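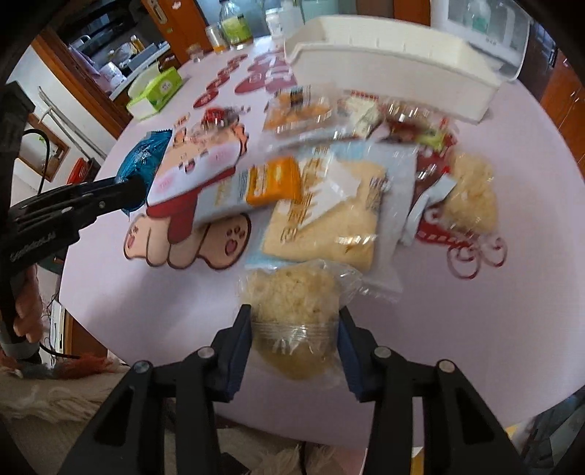 Film club minutes, November 8, 2020

Okay, my turn with the notebook again, so you get my version of events. We had 13 of us by the time the latecomers settled in, and we got going a bit after four. If I got something wrong, tell me and I'll fix it before the next one.

Last meeting's minutes: read by me, approved, with one correction. I wrote that Delwyn liked the ending of Turnenden. Delwyn Mudgway would like it on record that she hated the ending of Turnenden and only liked the boat. Fixed.

Discussion of Fluno

This took up most of the evening. I came in thinking it was a small sweet movie about two sisters selling their dad's hardware store, and half the room came in thinking it was a horror film. Jarrah Wihongi was the loudest on the horror side. He says the long shot down the key-cutting aisle, where the older sister just stands there and the phone keeps ringing, is the scariest thing he's watched all year. I thought she was tired! We went back and forth on that for ages and ended up playing the scene again, and okay, I'll give him the sound. There's a low hum under it that I missed completely on my laptop.

Other points people made, as best I could scribble them:

The younger sister gets all the good lines and the older one gets all the good silences. Most of us thought the older sister's actress walked off with the movie.

The wedding flashback goes on too long. Delwyn timed it on her second watch and says it's 13 minutes, and it felt like more. Two people defended it because of the dancing uncle. (I'm one of the two.)

Nobody could agree if the dad is alive in the last scene. We voted: 4 for alive, the rest for dead, with Jarrah refusing to vote on the grounds that it doesn't matter. It does matter, Jarrah.

The subtitles on the rental version are a mess. "Hinges" comes up as "hindrances" twice. The library disc is better if you still want to see it.
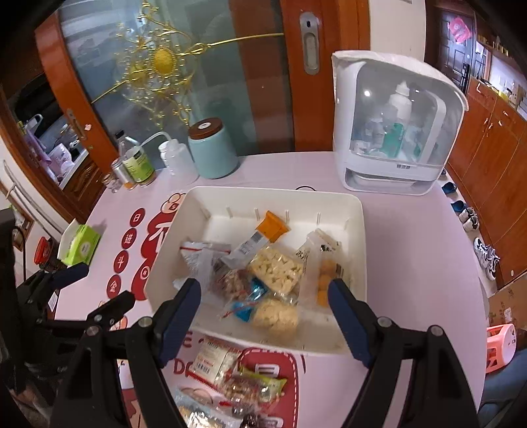 After the break we did scores. Fluno got 64 out of a possible 130, so just under half, and I'm a little heartbroken. Turnenden got more than that, and Turnenden has a talking lighthouse.

Next picks

We had two suggestions on the table. One was Faduvholm, the Nordic-looking one with the ferry strike, and the other was Hinds, the deer farm documentary. Delwyn argued hard for Hinds — she says it's short, it's funny, and we haven't done a documentary since March. Jarrah said Faduvholm is three hours and worth every one of them, which I don't think helped him. Hinds won on a show of hands. Faduvholm goes on the list for whenever we have a long weekend.

Odds and ends

The shared list of films is getting silly. There are repeats all over it and at least one thing that's a TV show. I said I'd clean it up, so please stop adding to it until I do.

The lockbox code for the side door is still 2505. Please spin the dials after you close it.

Jarrah wants us to try watching one together, start to finish, with no pausing. Most people were up for it. Delwyn asked if that includes no talking and he said yes, and then there was a lot of talking. We'll pick this up next time.

Still to do: I email out where to find Hinds. Delwyn brings her good speaker, so we can all hear the hums. Jarrah returns the library disc, it's overdue.

We wrapped up a little before seven.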